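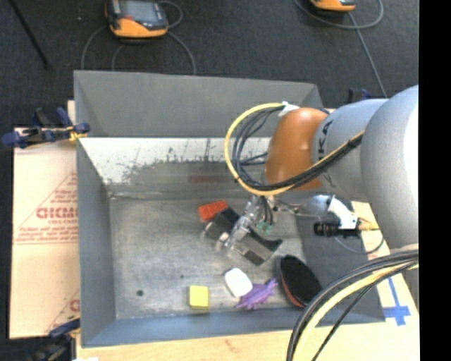 *KUKA arm over a metal bin, scratched floor*

# Herrero crossing shut again, anyone got real info?

**leandro_v**

Trying to work out whats going on at the Herrero crossing. Radio said closed from the Fluvilen side "until further notice" after shelling on the ridge overnight. Army statement says 22 rounds, all from the other side, no reply from ours. Other side's statement says the reverse, same as always.

My uncle has a truck of onions stuck at Mamero. Needs to know wait or turn round.

**aitanab**

Closed for freight. Foot crossing was letting people through one way at 7 this morning, residents with the green card only. Don't know about now.

**leandro_v**

thanks. One way which direction?

**aitanab**

Into Mamero. Nothing going out.

**casi_vidal**

22 rounds is from the ministry statement and the monitors haven't confirmed any of it. Last month they said a school was hit and then it was a shed next to the school. Not saying nothing happened. Saying wait for the monitors' report before repeating the number.

**Visi S.**

I live under that ridge Casimiro. I don't need a report. Started a bit before 4, stopped, started again when it was getting light. Windows gone at my sister's. Whether it was 22 or not I was under the stairs with two kids

**casi_vidal**

Sorry, and glad you're ok. I meant the figure, and who fired first. The statement was out before sunrise, who had counted anything by then?

**Visi S.**

ok but you said "not saying nothing happened" like its up for debate

**casi_vidal**

Fair. Badly put.

**unai_arroyo**

Some things I can add, was at Jolel until noon:

- school in Jolel is open as a shelter, bring your own blankets
- clinic is taking people but no x-ray, for that you have to go to Mamero
- road from Jolel to the junction fine, past the junction police turning everyone back
- the lower road is NOT open whatever the taxi drivers tell you

Mayor's office is saying 900 people moved down from the upper villages. Looked like fewer to me but they come and go, lots are with relatives.

**leandro_v**

Is the police line there for trucks as well? he's coming from the Mamero end so would hit it from the other side

**unai_arroyo**

Everybody. Saw a milk tanker sent back. Tell him to turn round.

**aitanab**

Disagree, wouldn't turn round yet. In May it opened after one night and the ones who'd left lost their place in the queue. There's a truck park behind the fuel station, 60 a night, toilets. Onions will keep.

**unai_arroyo**

In May there was no shelling, that was the customs strike. Not the same thing at all. Also that truck park is in the open with a fuel station in front of it, would you sleep there?

**aitanab**

Mamero has never been hit

**unai_arroyo**

Herrero hadn't been either til two years ago

**casi_vidal**

On the ceasefire: the liaison officers are meant to talk by phone within a few hours of any incident. Has anyone seen whether the call took place? Ministry page says "contacts are ongoing" and that can mean anything. If there was a call the crossing usually opens for foot traffic both ways first, freight a day or so after.

**Visi S.**

They said on local radio there was a call at 11 and another one planned. No word on what was said. The man reading it didn't sound too sure himself

**casi_vidal**

Thank you, that's more than the papers have.

**leandro_v**

Papers here have it as page one, "unprovoked", big map with the arrow pointing the wrong way. Ridge is north of the river. They put it south

**casi_vidal**

They always do, it's the same map every time.

**Visi S.**

Practical question. Does anyone know if the window compensation is still going? Last time it was up to 2000 per house and you needed photos and a paper from the village office. My sister already swept up the glass.

**aitanab**

Still going as far as I know. Photos of the empty frames were enough for my cousin. Get the paper from the office early, they run out of the forms, no joke. And don't put board up before the photos.

**unai_arroyo**

Last time some waited seven months for it, so I wouldnt borrow against it. Keep the glazier's reciept.

**Visi S.**

Boards are up already, it's cold. Will take them down for five minutes.

**leandro_v**

Update: uncle has turned round. Selling what he can in Mamero at a bad price and going home. Aitana he says the truck park was full anyway.

**aitanab**

Ok. Probably the right call then. Still think it'll be open by tomorrow night

**unai_arroyo**

Hope so. Foot crossing now shut too as of 5pm, both ways, they've put a sheet up on the gate. Green card people being sent to Jolel.

**casi_vidal**

Does the sheet give a reason?

**unai_arroyo**

"Security". And a phone number that rings out.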